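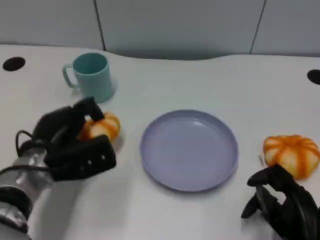 Open Day at the Grokance Handling Laboratory

In September, Grokance opened its handling laboratory in Huscombe to the public for one afternoon. I attended as a member of the regional group that follows automation in small food businesses, and I have set down my impressions for readers of this blog who were unable to travel. The views are my own and do not represent those of the group.

Visitors were received at the side entrance on the canal road and signed in at a folding desk. Attendance was higher than the organizers had planned for. The program had been printed for 80 people and the supply was gone before two o'clock, so later arrivals were asked to share. Coats and bags had to be left in the corridor. Each party then went through the building with a guide, and the full circuit took a little under an hour, including a short wait outside the main room while the previous party finished its questions.

The first stop was a talk on the history of the laboratory. It began as a two-room tenant of the Quiambao building and took over the remainder of the floor when a packaging firm moved out. The talk was clear but rather long, and several visitors with young children went ahead to the next room. I would suggest that a future program place the talk at the end, when people are glad to sit down.

The main demonstration concerned tabletop handling with two arms. The staff explained that each task is first carried out under the control of a trained operator, and that the records of these sessions are then used to teach the system. One session covers one short task, such as putting an item on a plate or moving it from one side of the table to the other. The guide gave the number of sessions recorded for the tabletop work as 3,078, and noted that a fair share of these are failures, which are kept and labeled. A visitor asked why failed attempts are worth storing. The reply was that the system needs to learn what a poor grip looks like before the item is dropped.
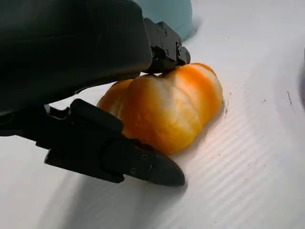 Produce is the area in which I have the greatest interest, and I had come with questions about damage. The small growers who write to me want to know whether a machine can sort and pack their crop without bruising it, and they are seldom satisfied by a film of a machine stacking boxes. A bell pepper is a fair test in this respect. It has no two sides alike, and the lobes give a gripper very little flat area to work with. With one finger on top, in the crease between two lobes, and the skin slightly indented at the point of contact, it is easy to see why the question of force comes up at once. I asked what limit is set on the closing force. The guide answered that the limit is chosen for each class of item and is reviewed after every block of 200 sessions. I was not given the figure for peppers, and I did not press for it.

I also asked whether items are checked for bruising after handling. They are, although only by eye at present, and the results are entered by hand on a form. The laboratory intends to keep a portion of the produce in cold storage and examine it again after several days. In my opinion this should be given priority. Damage that appears on the third day is the damage a grower pays for, and an inspection on the same afternoon will miss much of it.

The operators work with software called Vunby, which was shown on a large screen beside the demonstration area. It stores each session with a short written label and allows a supervisor to accept it or send it back. The screen was difficult to read from the second row. Those of us standing farther back relied on the guide's account of it, and the guide was patient in repeating the answers.

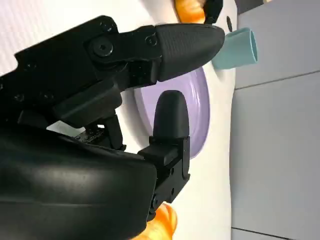 The same software is used for training new operators. A person with no background in the subject is said to need 2 weeks before his or her sessions are accepted without review. The first days are spent on simple reaching and placing, and soft or uneven items are introduced later. Several visitors asked about pay and hours, and the guide referred them to a printed sheet at the exit. The sheet lists part-time positions, mostly in the early evening, and states that applicants need not have experience with machines.

The question period was held in the corridor for lack of space. Noise from the next party made it hard to follow. One exchange deserves mention. A retired packing-house manager asked how the speed of the arms compares with that of a person. The staff member replied plainly that a person is a good deal faster at nearly every task in the program, and that speed is not being measured this year. I was glad to hear the question answered in so few words.

Some practical points for those who may attend next time. Parking on the canal road is limited, and the lot behind the Quiambao building closes at six. The main room is reached by stairs or by a lift that must be requested at the desk. Tea was provided, but there was no food. Grokance accepts written questions after the event, and I have sent mine concerning cold storage. I will add the reply to this post when it arrives.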